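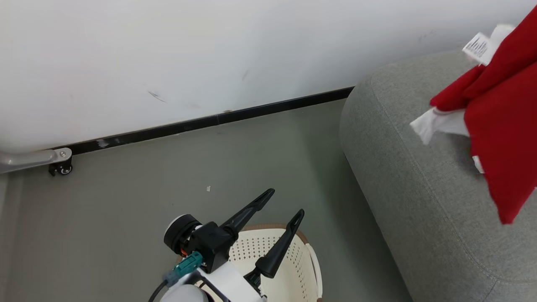

Notes on the Nultura open day, for those who went and for those who had a dentist. The visit counts towards the automation module either way, so please read to the end. The task on show was tidying: take clothes off a sofa and put them in a laundry basket. It sounds like something you could ask of a ten-year-old, with about the same hope of success. Look at what the machine is given to work with, though. The red garment is bunched up with something white, the care label is sticking out, and the gripper has two stiff fingers with which to make sense of it all. A bolt has edges and keeps them. A shirt has a new shape every time you put it down.

Wiebke Hollmann, who ran the demonstration, split the job into finding, grasping, carrying and letting go. Most of our group assumed that grasping was the hard one. She let us argue and then told us that letting go causes her team at Vallville more grief, as cloth likes to hang on to a finger. Write that down. It has a way of turning up in coursework.

Taras Hrynyshyn asked why the arms don't simply move faster. The answer was long and had the word "torque" in it, and I refer you to the week 3 handout, which I know you have all kept.
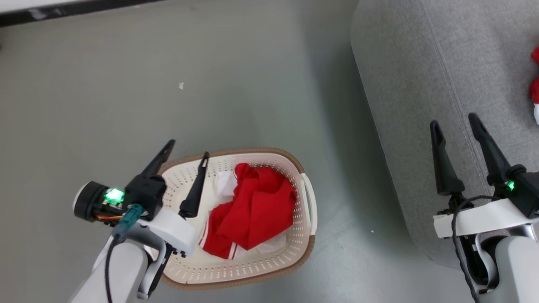 The other point to take away is about where you put the cameras. A view from the head gives you the whole job at once, but the arms get in the way of the very thing you want to look at. We shall come back to this when we do planning, where a robot has to act on what it saw a moment ago – much like the rest of us looking for our keys.

For the seminar, prepare short answers to these:

Why is a fixed grasp point a poor idea for clothing?
How would you decide that the sofa is clear? Say what your test would miss.
Would you use one arm or two? Maribel Chávez and Ivan Karpenko disagreed about this all the way back on the coach, so they can open.

Write-ups are 500 words, to Roksolana Pylypenko by 22/04/2025. Last year somebody handed in 1,836 and she read every one of them. She would rather not do it again.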